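1 July 2018

Allergy Walk Is Back, and I Already Signed Up!

If you've been reading me for a while you know I have a soft spot for the Trekine Food Allergy Walk, so I was thrilled to open my email this morning and see that registration is up. I signed up before my coffee was even done (my son says that's the fastest I've ever filled out a form).

The walk is 4 miles again, same loop past the lake, and you can do it with strollers, dogs or slow-moving teenagers. Last year 1,068 people came out, and I swear I talked to half of them. I met a mom from two streets over whose daughter has the same tree nut and sesame allergies as my son, and we've been swapping birthday cake recipes ever since!

The big change this year is the food area. Golshifteh Kordestani took over planning back in April, and she told me she wanted every single booth to have its ingredient lists printed out and taped to the front of the table. I could have hugged her. I spent so much of last year's walk asking people to dig wrappers out of the trash so I could read them.
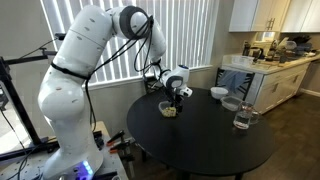
The white robot arm, with its blue status light glowing near the base.

Kindico is coming back with their sunflower butter cups, and Urbańczyk, the little bakery with the egg-free poppy seed rolls, will have a table for the first time. I've only had those rolls once, at a friend's house, and I've been thinking about them ever since. They do use wheat and milk, so check with them if those are on your list. Grastivex is sponsoring the kids' tent, and the first 300 kids get a medical ID bracelet to take home. My son lost his at camp, so we'll be in that line early.

There's also going to be a talk on school lunch plans, with time for questions afterward. I'm bringing mine on paper this time, because last year I got the microphone and forgot everything I wanted to ask.

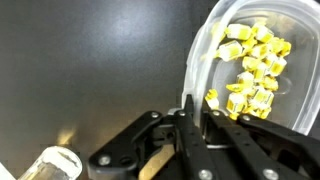 Yellow-and-white pieces in a clear plastic container.

When I checked this afternoon, 143 walkers had already registered. You can go solo or start a team, and there's no minimum to raise. Kids walk free, but they still need to be on your form so they get a T-shirt in the right size (ask me how I ended up with a shirt that fits our beagle).

Please bring your own auto-injectors and keep them on you, not in the car. There will be nurses at the halfway point and again at the finish. If you want to join my team, leave a comment with your name and I'll send you the sign-up link tonight after dinner.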